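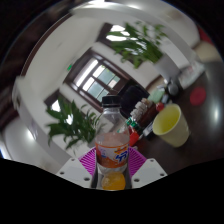
4 min read

Robots that learn to pick things up tend to do well with boxes and badly with drinks bottles. A see-through bottle has few edges for a camera to find, its sides give way when squeezed, and the liquid inside moves after the hand has stopped. A team at Hollenstein, a robotics laboratory that works mainly on household tasks, has now published a method it says cuts down on dropped and crushed bottles without the need for a sensor in the fingertips.

The method is called Tastatar. It is trained on recordings made by people, who carry a gripper in one hand and use it to do ordinary jobs such as moving a bottle across a table or lining one up beside a cup. A camera mounted on the gripper records the view past the fingers. The same kind of gripper and camera is later fitted to a robot arm, so that the arm sees more or less what the person's tool saw.

None of that is new. Several groups have trained robots from hand-held recordings over the past few years, and the Hollenstein paper says as much in its opening pages. What the team adds is a way of working out how hard the fingers are pressing, using nothing but the picture.

The fingers are lined with soft ribbed pads. When a pad meets an object the ribs lean and bunch together, and they do so more as the grip tightens. Tastatar looks at a narrow strip of the picture along each pad and compares the spacing of the ribs with their spacing when the gripper is holding nothing. From the difference it makes an estimate of grip, which is passed to the arm along with the rest of the camera view. The pads are a strong magenta, a colour that seldom turns up in homes and offices, and the software finds them by colour before it measures anything.
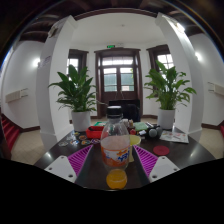
A soda bottle held over the table in the gripper's ribbed fingers, in a recording used for the bottle work.

The team collected 612 recordings for the bottle part of the study. They were made in furnished rooms with daylight coming in, and the tables were left with the usual things on them. Earlier recordings made against a plain backdrop gave a system that worked in the laboratory and then failed when it was moved to a desk by a window, where glare on the tabletop was taken for the side of a bottle.

A further 146 recordings were kept back and used only to check the grip estimate. In these the gripper was fitted with a thin pressure strip behind each pad, so that the estimate from the picture could be set against a measured value. The two agreed closely for light and middling grips. At the tightest grips the ribs are already folded flat and the picture changes very little, and the estimate came out too low.

The robot trials were smaller. The arm was asked to lift a bottle, carry it over a group of other objects and put it down upright. Each version of the software had 40 attempts. With Tastatar switched on, the arm dropped or badly dented the bottle in three of them. With the same training but no grip estimate, it did so in 14. Most of the failures in the second group came at the moment of lifting, when the arm closed too little and the bottle slid down between the fingers.

The authors are careful about how far this goes. The bottles were all of the soft plastic kind sold with fizzy drinks, and none was heavier than a full half-litre. Glass was not tried. Wet bottles were not tried either, although the paper lists condensation as the next thing to look at. The arm was also allowed to take its time, and a typical carry lasted about 14 seconds, much slower than a person would manage.

Labels caused some trouble of their own. Bright orange and red wraps can throw a tint on to the pads, particularly when sunlight comes through the bottle from behind, and in early versions the software lost track of where the pad ended and the label began. The fix was to let it use the direction of the ribs as well as their colour.
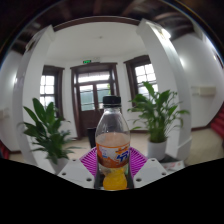

Pad wear is less easily dealt with. After several weeks of use the ribs on the lower part of each finger begin to take a permanent lean, and the estimate drifts. The team's answer for now is to take a fresh picture of the empty gripper at the start of each session and use that as the starting point. It takes a few seconds, but it has to be done with the gripper fully open, and recordings where the step was missed had to be thrown out.

The pads were moulded by Marnell, a small maker of rubber parts, which also supplied a softer version. The softer pads gave a clearer signal at light grips but wore out sooner, and were dropped from the study. Fellard, which builds light robot arms for kitchens and canteens, lent the arm used in the trials. Neither firm took part in the analysis, according to the paper's funding note.

A second study is planned for February, with cartons, squeezy sauce bottles and paper cups added to the set. Cups are expected to be the harder case. A full paper cup can lose its shape at a grip that a plastic bottle hardly notices, and at that level the ribs have only just started to move.

The drawings for the gripper plates and the code for finding the pads have been put online with the paper. The recordings will follow once they have been checked for faces and readable papers.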